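Taltham Building Users Group
Minutes of the October meeting
Main seminar room, 2:00 p.m.

Present: representatives of teaching, research support, facilities, library and finance. Apologies were received from the catering contractor.

1. Minutes of the previous meeting

Accepted with one correction. Under item 5, "boiler house" should read "plant room B". The action on bicycle racks was carried forward.

2. Ventilation, second floor

Facilities reported on the rebalancing of the supply air system. The Tellia controller was put back on its weekday schedule after running in manual mode for most of the summer. Supply flow to the second-floor teaching rooms is now 400 cubic feet per minute per room at the design setting. Two dampers on the east branch were found closed and have been reopened. A third does not respond to the control signal and will need a new actuator.

Teaching asked whether the noise in the corner room was connected to the closed dampers. Facilities said the noise comes from a loose duct hanger and is a separate job.

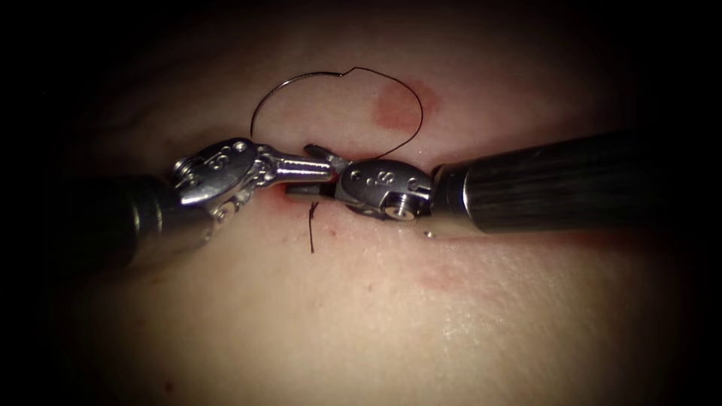
Filters were changed in all three air handlers. The pressure drop across the filter bank in unit 2 was higher than expected for its age, and the change interval for that unit will be shortened by one month. Finance asked that the extra filters be charged to the maintenance line and kept off the project line.

Action: facilities to order the actuator and report the delivery date.

3. Room booking

The group reviewed the first term of the new booking rules. The system recorded 1029 bookings, of which 37 were canceled on the same day. Same-day cancellations were concentrated in the small meeting rooms. Research support noted that recurring bookings are often left in place after a course ends, and these do not show up as cancellations at all.

It was agreed that recurring bookings will expire at the end of each term unless renewed. Library asked for an exemption for the reading room, where the weekly closures are entered as bookings. Agreed.

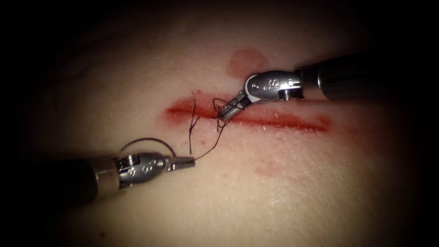

Suturing with robotic instruments on a tissue surface.

A proposal to display bookings on door panels was discussed. The Skodent panels quoted last year need a wired connection, and four of the doors have no cable route nearby. Battery panels are available but would have to be checked by hand. No decision was made. The proposal will return once the cable survey is complete.

Action: research support to draft the wording for the expiry notice.

4. Water leak, north stairwell

The leak was traced to a failed joint in the roof drain above the landing. The joint has been replaced and the ceiling left open for drying. Moisture readings are being taken weekly. Repainting will not start until three readings in a row are within the normal range — facilities expects this to take most of the winter.

Library reported that the shelving next to the stairwell wall was moved as a precaution. No stock was damaged. The shelves will stay where they are until the wall is signed off, and the aisle on that side remains closed to readers.

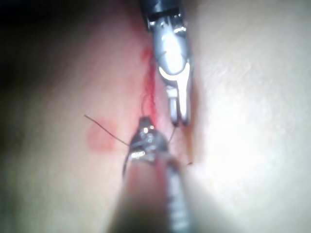
Photo: Taltham picture library

The insurance claim is with finance. The insurer has asked for the maintenance record of the roof drains, and the record for the older wing is incomplete. Facilities will supply what is held and state in writing which inspections cannot be documented.

Action: facilities to send the drain records to finance.

5. Deliveries

The loading bay will be closed for resurfacing. During the closure, pallets will be received at the Halás gate between 7:00 and 10:00 a.m. Parcels are not affected. Gas cylinders cannot be taken through the Halás gate because of the ramp, so users should order ahead.

Teaching asked for signs at the street entrance. Facilities confirmed that signs have been ordered.

6. Other business

The lights in the west corridor switch off too soon in the evening. The timer will be extended by 15 minutes — to be reviewed if energy use rises.

The lost property cupboard is full. Unclaimed items will be cleared at the end of term after one reminder by email.

The meeting closed at 3:25 p.m. The next meeting will be held in the same room.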